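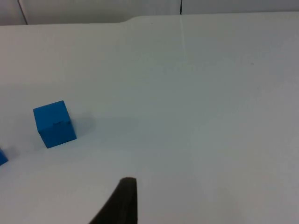
Redacción de Vekstead | Comunicación y prensa
Nota de prensa. Para difusión en febrero

El taller compartido Vekstead presenta Grilitero, un brazo robótico de escritorio construido entre vecinos

Después de muchas tardes de tornillos, café y alguna que otra discusión sobre dónde conviene poner los cables, en el taller compartido Vekstead tenemos la alegría de presentar Grilitero, el brazo robótico que hemos ido montando entre todos y que ya trabaja sobre nuestra mesa blanca con los cubos azules de práctica.

El proyecto nació de una pregunta muy sencilla de una de nuestras socias: si en el taller sabemos reparar lavadoras y bicicletas, ¿por qué no vamos a poder hacer un brazo que coja cosas? De ahí salieron siete versiones de la pinza, casi todas guardadas todavía en un cajón con mucho cariño. La actual lleva dedos oscuros de punta redondeada, curvados por un lado y casi rectos por el otro, una forma que nos costó bastante afinar y con la que estamos contentísimos.

La cámara va montada junto a la pinza, de modo que el brazo mira la mesa desde muy cerca. Esa decisión nos obligó a rehacer el soporte entero (y a pedir paciencia a quienes esperaban turno para la impresora 3D), pero nos permite practicar el agarre con piezas giradas en cualquier ángulo, que es lo que más nos divierte. En el cuaderno del proyecto llevamos apuntados 1.751 intentos, y nos gustaría llegar a los 2.000 antes de empezar con objetos más caprichosos.

La ferretería Sánchez nos cedió tornillería y herramienta, y la tienda de electrónica Wonix nos hizo un precio muy amable en los motores. El conjunto ha costado casi 1.000 euros, reunidos entre cuotas y rifas.

Quien quiera conocer a Grilitero puede acercarse el domingo por la mañana al taller. La entrada es libre, los niños son bienvenidos y habrá chocolate. Los planos se entregarán allí mismo a quien traiga una memoria USB.

Contacto para medios: mostrador de Vekstead, en horario de taller.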